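Forum index > House and storage > Packing and moving
Cardboard boxes with hand holes: how much weight before the handle tears?
Page 1 of 1

marlpit_66
Posted 21/07/2022

I am part way through clearing the spare room and the airing cupboard into double-wall cartons with oval hand holes. Supplier is Sultik, medium size. The printed rating on the base flap is for stacking and says nothing about lifting by the holes.

One has already gone. The tear started at the lower corner of the oval and ran down towards the base, about 2 inches, with what I would call a moderate load (bedding, a few toiletries, one hardback atlas). The other hole on the same box is intact.

Questions. Is there a working figure for lifting by hand holes alone? And does tape round the hole do anything useful, or does it only hide the damage?

---

Tenterhook
Re: hand holes

The rating you have is no use for this, as you say. Stacking strength depends on the upright walls in compression. A hand hole loads a narrow strip of board above the oval, and that strip fails in bending and tearing.

If yours tore downwards, the pull was not vertical. You lifted one end first, or carried it tilted. Keep it level and the top strip takes the load as intended.

---

marlpit_66

Lifted one end first, yes. It was going over a stair gate.

---

quoin
Re: hand holes

I disagree that tilt is the main cause. Look at the flute direction. If the flutes run vertically, a tear has an easy path straight down between two of them. Cheaper cartons are sometimes cut the other way round to get more blanks out of a sheet. Slit an offcut and check before blaming the lift.

Tape: yes, but fibre-reinforced, on the inside, running horizontally and well past the hole on both sides. Plain brown tape stretches. I used Geltine filament tape on archive boxes at work and had no further failures.

---

Tenterhook

Archive boxes sit on a shelf and are pulled forward by one end. Different load altogether.

---

quoin

Pulled forward by one end is precisely the load he has described.

---

marlpit_66
Re: hand holes

Checked an offcut. Flutes are vertical, so quoin has a point. I have ordered filament tape.

Second matter, while I am here. The soft and wrapped items are going in loose and they shift as soon as the box leaves the level. Packets slide to the low side and the far panel ends up carrying nothing. 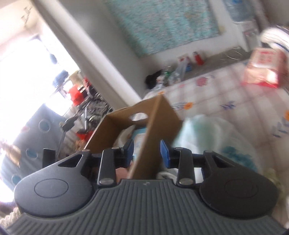
I have been keeping the lighter plastic-wrapped goods in the cartons and putting the overflow in polythene bags alongside. The bags take up more floor than I would like, but they squash into the car in gaps where a carton will not go. What I want to know is whether it is better to bag everything first and put the bags in the box, or pack the packets directly and fill the voids with towels.

---

Saltglaze
Re: hand holes

Direct, with towels. Film against film has very little friction, so bagged packets inside a box slide just as much, only as a larger lump. A folded towel laid flat between layers stops nearly all of it. Hand towels are a better size than bath towels for a medium carton.

Fill to the top as well. A half-filled carton bows inwards when you stack on it, whatever the rating says.

---

quoin

Agreed on towels. Do not fill above the lower edge of the hand holes, though, or you will have nowhere to put your fingers.

---

Saltglaze

Then the top of the box is empty and it bows. You cannot have both. I fill it and lift from underneath. The holes are for dragging it across carpet.

---

Tenterhook
Re: hand holes

One roll of soft material across the top, level with the holes. Fingers push into it and it still supports the lid. Pillowcases stuffed with socks will do.

---

marlpit_66
Re: hand holes

Tried Tenterhook's roll on three cartons this evening. Works on two. On the third the fill underneath was too firm and I could not get my knuckles through.

Tape has arrived. Applied inside, horizontal, one strip above the oval and one below. The lower strip is probably the one that matters, given where mine tore. I have carried a taped carton down the stairs with no visible creasing at the corners — one trial only, so read into it what you like.

---

gantry_lane
Re: hand holes

Has anyone used the Dwivedi cartons with the plastic handle inserts? They cost more, but the insert spreads the load round the whole opening. I have a move in March and would sooner buy once.

---

quoin

Yes. Inserts are sound. They pop out if the box gets damp, and they do not go back in.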